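# El paro silencioso también es un fallo

En noviembre, una celda bimanual del laboratorio de Flavholm detuvo el brazo derecho a mitad de trayectoria y dejó el izquierdo en marcha. No hubo golpe ni heridos. El registro anotó una pérdida de comunicación de 300 ms y, a continuación, una reconexión correcta. El informe interno cerró el asunto con la etiqueta «incidencia menor». Discrepo de esa etiqueta.

La celda trabaja con Clilum, el coordinador de movimiento de Grelov. Cada brazo tiene su propio controlador y su propio temporizador de vigilancia. Si un controlador deja de recibir consignas, congela sus articulaciones y espera. El otro no se entera hasta que el coordinador se lo comunica, y el coordinador consulta el estado de ambos cada 600 ms. Durante ese intervalo, un brazo es un obstáculo fijo y el otro ejecuta un plan calculado para un compañero que se mueve.

En una celda con los volúmenes de trabajo separados, el defecto sería tolerable. En esta no lo están. 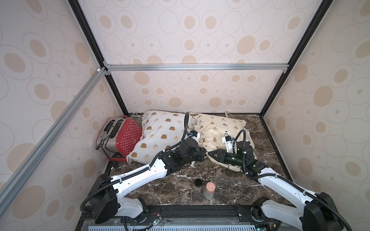
*Celda bimanual de Flavholm: las pinzas, enfrentadas y casi en contacto, delante de los cojines.*

Con las puntas a esa distancia, el margen geométrico es prácticamente nulo y la seguridad depende por entero del tiempo. La detección de colisión por corriente de motor no resuelve el problema: actúa después del contacto, y un dedo de pinza se dobla con menos fuerza de la que necesita el umbral para dispararse.

Pei-shan Liao, que revisó los registros, encontró 153 pérdidas de comunicación en 2.953 ciclos. Casi todas ocurrieron con los brazos alejados y pasaron inadvertidas. Su hipótesis apunta al mazo de cables del codo derecho – una flexión repetida que degrada el contacto del conector – y me parece razonable, aunque falta comprobarla con un cable nuevo. Cambiar el cable, en todo caso, reduce la frecuencia del fallo y deja intacta su consecuencia.

El argumento del proveedor es conocido: parar los dos brazos ante cualquier pérdida haría caer la disponibilidad. Es cierto. También lo es que la disponibilidad actual incluye un intervalo sin supervisión en cada incidencia, y nadie lo descuenta.

La corrección que defiendo es modesta. Una línea de parada común, cableada entre ambos controladores e independiente del coordinador, con rearme manual. El módulo Hsueh que ya está en el armario dispone de entradas libres para ello. Mientras no se instale, el planificador debería rechazar toda tarea que acerque las dos pinzas, incluidas las de manipulación de tela, que son las más afectadas.

Pido además que se reabra el informe y que la reconexión automática deje de figurar en él como medida correctora. Reanudar el movimiento sin que un operador haya visto la celda forma parte del fallo.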